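I passed! I'm writing this at the kitchen bench with cold toast and a grin I can't get rid of, because as of this morning I hold the Herkley Associate certificate in network administration, and I did it on my second go.

For anyone who missed the first round, I sat it back in March and fell short by three marks. I was pretty flat for a while. I'd read the whole Fodcombe study guide, all 403 pages of it, and highlighted so much that the pages had gone fluoro yellow. Then the exam asked me to work out why one subnet couldn't see another, and I realised I'd never really sat down and broken a network on purpose.

So the second time I did it the other way around. I started with the labs and only opened the book when I got stuck (which was often!). I set up a little practice network on my old desktop using Cakis, and every evening I'd wreck something. Wrong mask, missing route, two machines fighting over the same address. Then I'd go and make a cuppa, come back and pretend a grumpy customer had just rung me about it. It was so much more fun than highlighting, and I started to recognise faults the way you recognise a dodgy noise in your own car.

The practice questions still helped. I wrote my own flash cards, 107 of them by the end, and the rule was that I had to say the answer out loud before flipping. My favourites were the ones on VLAN tagging, which I'd been dreading – I now find it weirdly beautiful and will talk about it at barbecues if you let me.

A few bits about the day itself. The test centre opens at 8 am, and you'll want two forms of ID with your name spelled the same way on both. You get 60 minutes, and you can flag a question and return to it. I flagged heaps. The lab task comes near the end, so leave yourself a decent chunk of time for it. I didn't in March and I paid for it. 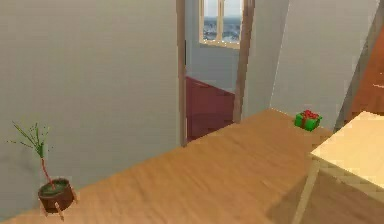

*Clear table, little plant, ready to study.*

Next up is the Jääskeläinen security course, which a few of you have recommended in the comments. It looks meaty! There's a whole module on reading logs, and I've already started poking through my own router's to see what I can make sense of. So far, very little, but I'm loving it.

If you're halfway through the Herkley syllabus and sick of the sight of it, build a lab and break it tonight. And if you'd like my flash cards, leave a comment and I'll tidy them up and post them – some of the routing ones are only half legible, even to me.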